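Show Us the Boring Lap

By Jacobus Engelbrecht

I went to the Monside open day on a Wednesday in May to watch a path-following robot do its rounds. The route was an ordinary park path with a curb, a drain grate in the gutter, dead leaves and a bend under trees.

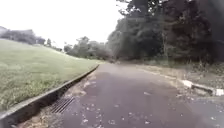 My complaint is with the program. Visitors got 15 minutes on the machine's arm, which Ponine built and which did nothing on the route, and 3 minutes on navigation. The navigation was the part worth the trip.

A path like that is a hard test. Asphalt and gutter dirt can look much the same to a classifier once leaves cover the line between them. A curb helps, but only where there is one. Where the pavement widens or a side path joins, a robot that has been tracking an edge has to decide whether the edge still means anything. Tree cover makes satellite positioning worse at the same spot where the view ahead closes up. Paint on a curb may read as a marking or as nothing at all, depending on what the training set contained.

The Jodport team, who wrote the planner, know all of this. Their engineer told me the unit had covered the 400 meter loop every morning for weeks, and that most of the operator takeovers came at one junction. I asked for the takeover log. She said it existed and was not part of the presentation.

It should have been. A single clean run in front of guests says very little. The operator picks the hour, somebody sweeps the worst stretch, and the speed is set low. I don't call that cheating -- every trade show does it -- but a parks department deciding whether to buy needs the distribution, including the bad tail. Ten laps with the takeovers marked on a map would have told us more than the film in the tent.

Zieliński, whose rival unit was parked beside the tent, did slightly better. They had a printed sheet of stop causes, with wet leaves listed separately from dry. The sheet gave no distances, so the rates could not be worked out, but at least the categories were there to argue about.

My suggestion for next year is modest. Put the log on the wall, fix the start time in advance, and leave the leaves where they fall. Let visitors stand at the junction. If the robot stops there and a person has to walk over with a controller, write down the time and carry on with the lap.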